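Two Days on the Mellor 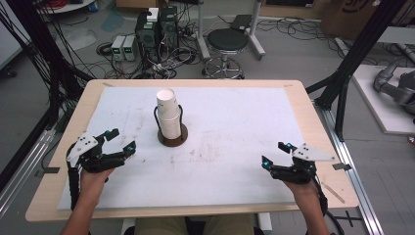

Istholm Paddling Club — Touring Group

9th September

We put in at the old ferry landing above Zisine a bit after seven, with fog still sitting on the water. The Mellor was lower than I'd seen it since July. There were gravel bars showing where we normally float straight over, and we had to get out and drag the canoes twice before the first bend.

I've paddled this stretch for years and never paid much attention to where the water comes from. This winter I finally got a proper map and traced it. The river is 304 kilometres from the lake to the estuary and drops 768 metres on the way, most of that in the upper third. By the time it reaches us it has slowed down and turned brown, and it wanders all over the valley.

The first day was the longer one. Past the rail bridge the cottonwoods close in on both sides and the banks are soft clay, undercut in places. A big tree has come down on the left side of Fellonance Island. Keep right there. The left channel looks wider from upstream, but there is no easy place to stop once you're in it.

We camped on the gravel at the bottom of the island. A heron fished the eddy until dark and took no notice of us or the stove.

The second morning was all wind. It comes up the valley from the coast, and on the open reach below the island we were working hard to move at walking speed. We tucked in behind the east bank where we could. I counted 8 mergansers in one line, heading the other way and making it look simple.

The salmon were in at the mouth of the side creek, holding in the shallow water with their backs nearly out of it. The sign at the footbridge says more than 1,000 came up last year. We kept to the far bank and didn't stop.

We took out at the Zisine boat ramp just after two. The ramp has been resurfaced and there's a new gravel lot, but the tap by the picnic shelter is still shut off, so bring enough water for both days. I'd like to do the upper section next, once there's more water in it.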